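Freezer Bread: Which Tips Hold Up and Which Are Rubbish

Every few months somebody forwards me a list of freezer tips, and bread is always on it. Wrap it in foil. Wrap it in a tea towel, then foil. Put a celery stick in the bag. Suck the air out with a straw. I've baked and frozen bread for a household of big eaters for years now and I'm yet to meet a tip list that was written by someone who'd tried everything on it.

So I tried a fair few of them. My kitchen isn't a laboratory and I've only got the one chest freezer, so take that into account.

Wrapping

The usual advice is a double wrap: cling film first, then foil. It works, I'll give it that. A white sandwich loaf done this way in March came out fine. But so did the loaf next to it, which I'd shoved in a plain zip bag with the air pressed out by hand. I put slices of each in front of my family without saying which was which and got shrugs.

Where the double wrap does earn its keep is anything with a hard crust that pokes through a bag. A sourdough with a sharp ear on it will puncture thin plastic, and then you get that dry, pale patch that tastes of freezer. One layer of foil under the bag sorts it out. I don't bother with cling film at all any more.

The straw business is a waste of your breath. Press the bag flat, run your hand up towards the zip, close it. You'll get most of the air out and you won't be slobbering near the bread.

Slice before or after?

Before. I know the bakers will object. They say a whole loaf keeps its crumb better, and if you're the sort of household that finishes a whole loaf in a sitting, go ahead and freeze it whole. For everyone else, slice it once it's completely cool and freeze it in the amounts you'll use. Ours goes into bags of 9 slices, as that's a morning of lunchboxes plus one for whoever wanders through.

If your slices weld themselves together, it went in the bag warm. You don't need sheets of baking paper between every slice, whatever the tip lists say. Cool the loaf on a rack until the bottom feels the same as the top, and they'll snap apart with a butter knife.

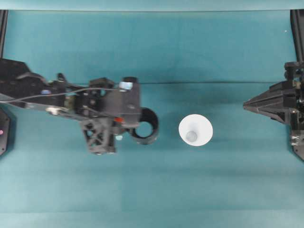
Fruit bread is the exception. Anything with sultanas or a sticky glaze will glue itself together however cool it was, so paper between those is fair enough. Same goes for crumpets, which I'd otherwise just stack and hope.

The gadgets

I was given a Flerholm bread keeper, a tall plastic box with a sliding vent. The leaflet claims it keeps bread "bakery fresh". On the bench it did about as well as a bread bag with a peg on it, and in the freezer it takes up the room of two loaves to hold one. It now holds clothes pegs.

The Zulik reusable bags are better. They're thick, they close properly and they've been through the wash plenty of times. Are they better than an ordinary freezer bag washed and used again? A bit. Are they worth the price? Not if you need a drawer full of them. I bought 2 and I haven't gone back for more.

As for vacuum sealers, don't, at least for soft bread. My neighbour Wendell Tran swears by his for mince and stone fruit, and I'm prepared to believe him there. He ran a loaf of my milk bread through it one Tuesday and handed me back something with the dimensions of a paperback. He says you're meant to freeze it solid first and then seal it. Possibly so, but by then it's already frozen in a bag, and I can't see what the second bag is for.

Thawing

This is where most bread gets ruined, and the tip lists hardly touch it.

Sliced bread for toast: straight from the freezer to the toaster. If your toaster has a frozen setting, try it, though on mine it only means "a bit longer".

Sliced bread for lunches: make the sandwiches on frozen slices. Butter goes on more easily than you'd think, as the bread doesn't tear. They're thawed well before lunch. Go light on wet fillings. Tomato in a frozen sandwich is a mistake you'll make once, so pack it separately.

Whole crusty loaf: leave it on the bench in its bag until it gives when you squeeze it. Then take it out, run it quickly under the tap (yes, this one's true, I was as surprised as anybody) and put it in a hot oven for 9 minutes. The crust comes back properly. Eat it the same day, as it goes stale fast after that.

Microwave: it'll do for a single roll you plan to eat in the next few minutes. Leave it any longer and you can sole a boot with it.

The celery stick

A stick of celery in the bag is supposed to bring stale bread back to life. I gave it a full night with half a stale loaf. In the morning I had stale bread that smelled of celery. A reader, Aisling Mac an tSaoi, wrote in to say it works for her if the bag is left somewhere warm, and I have to say that sounds to me like a good way to grow mould. If anyone else has had luck with it I'm willing to hear about it, but I'd sooner make breadcrumbs.

How long does it keep?

You'll see three months quoted everywhere, and I've never found anyone who can tell me where it came from. It's a quality guess and the bread won't turn on you the morning after. Plain white and wholemeal taste right to me for a couple of months in a chest freezer. In the freezer bit above a fridge, which gets opened all day long, I'd want it gone sooner. Rich doughs with plenty of butter in them hang on well. Anything gluten free dries out first, so freeze that in small lots and use it up.

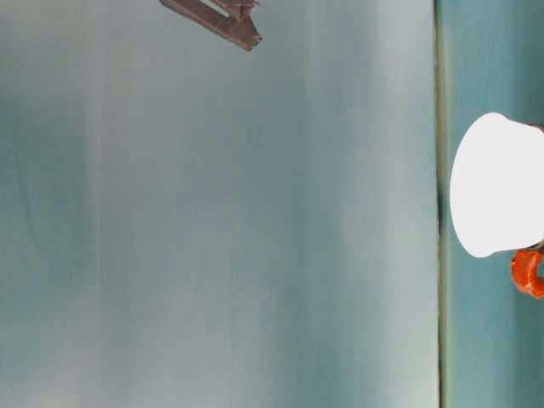 Pale teal surface, darker down the left side.

Labels

Write on the bag before you fill it. Marker won't take on a cold bag with frost on it, and biro won't take on anything. I put the type of bread and the month and leave it at that. I've seen people recommend a spreadsheet of freezer contents, and if you keep one up past the first fortnight you've got more patience than I have. Oldest to the front, new ones to the back, and have a dig around before you bake again.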